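4.2 Do spoken labels change what listeners believe?

Station managers like the spoken label. A host says "this is commentary," the segment goes ahead, and if a complaint comes in there is a recording to point to. We doubt that the label does much for the listener. The Wotbridge survey, often cited in its favor, asked 415 people whether they would notice such a label, and 95 percent said yes. It did not play them one.
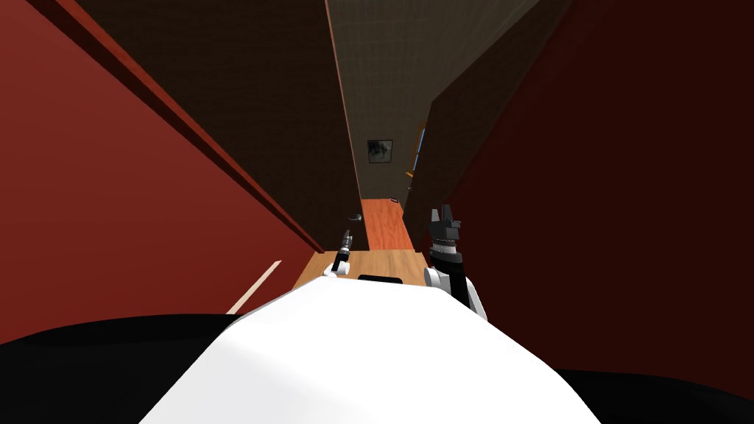 Talk radio also gives the audience very little to check a label against. A line saying "opinion" has gone by in two seconds, and anyone who tunes in later never hears it. Print and web pages have it easier. The smooth white robot body in Figure 1, with a slim two-fingered gripper beyond its rim, can carry the words "computer-rendered" for as long as a reader cares to look. A call-in show has no place to leave such a note, and repeating it after every break annoys hosts and callers alike. Ejigu, the one station in our sample that tried this, gave up in May.

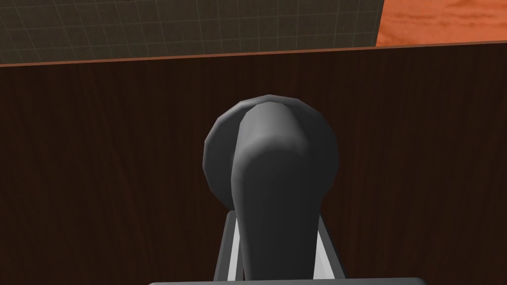

4.3 Corrections and who hears them

The case for on-air corrections is weaker than it sounds. We logged corrections at Grultberg and Fastetti and found 12 in all. Most aired outside the show that had made the mistake, several of them early on Saturday morning. Both stations counted these as prompt. Perhaps they were, but a prompt correction read to a different audience repairs the station's record and may leave the original claim where it was.

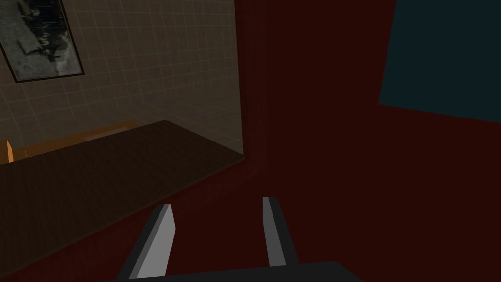 Nor can we say that moving corrections into the original time slot would fix this. Regular listeners may trust the host over the correction, particularly when the host reads it in a mocking tone, and our log records only times and wording. The stations' own claim that complaints fell afterward should be treated with care, as neither kept a count from before the policy began.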